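From: Yi-an Lim
To: gripper-users
Subject: Re: [gripper-users] Right pads not closing square, drops on small packets

Rhonda Tremblay wrote:

> Second report this month of the right gripper losing thin packets in the tray task. The operator squeezes all the way, the width reading says closed, and the packet slides out sideways before it gets to the cup. Left one is fine.
>
> It started after the pads were changed in March. I have 718 episodes from that station since then and I don't know how many I can trust. Is this the pads, the linkage, or the width calibration? And do we need to stop using it?
>
> Rhonda

Hi Rhonda,

Yes, please stop using that pair until you've checked it. We had the same thing on the Maihi set and kept going for over 2 weeks, which was a mistake. The pad was walking on its screws the whole time and in the end it came off in an operator's hand. No injury, but the screw went into the cable loop and nicked the jacket, and then we had a second problem.

It is not the calibration. The width number comes from the finger, so if the pad shifts on the finger the number still looks right. That is why your logs show "closed" and the packet is on the table.

I went through it at our tea tray station. Pads open over the bare table first, then the station from the operator's side. 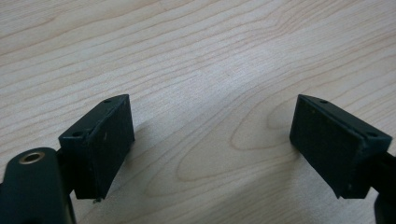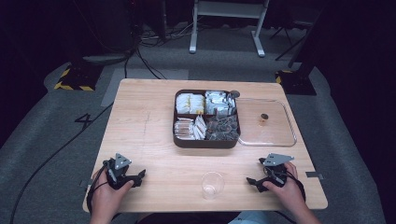
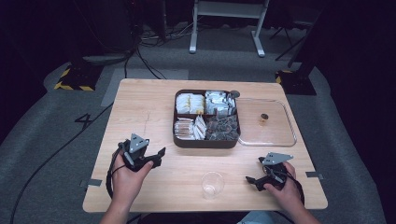
## What to check

1. Unplug before you put fingers between the pads. The Bastico units will close on a stale trigger value when they reconnect. I have been pinched twice.
2. Hold each pad by the top and bottom and try to rock it. Any movement at all is a fail. Ours moved a bit less than a millimeter at the outer screw and that was enough to lose a flat packet.
3. Close slowly on a strip of paper and pull it out. Do this at the top of the pad, the middle and the lower corner. If it grips at the top and slides free at the corner, the faces are not parallel.
4. Look along the seam where the soft face meets the backing. If it is lifting, replace the pad. Don't glue it. We tried, and the glue made a hard spot.
5. Follow the cable from the grip back past the wrist with your hand. You want slack there with the arm stretched to the far side of the table, and nothing crossing where the operator puts their feet.

The cause on our set was screw length. The pad kit from Clundeo came with screws 2 mm shorter than the old ones. They feel tight at first and then back out after a day or so of use. I don't know if your kit is from the same batch, so measure one before you order anything.

## Your 718 episodes

I would not throw them out. Sort by object first. Tea bags with some bulk to them were fine in ours even with the bad pad, and so was the jar. The trouble was all in the flat sachets and the foil ones. We reviewed those by hand at 3x speed and dropped any episode where the packet turned after the jaws closed.

Whoever runs the Pronatis upload should hold your station's data until that is done. I put a note in the tracker but have not heard back.

Can you send me the screw length, and the result of the paper test at all three spots? If yours are the long screws then my explanation is wrong for your case and we should look at the linkage next.

Yi-an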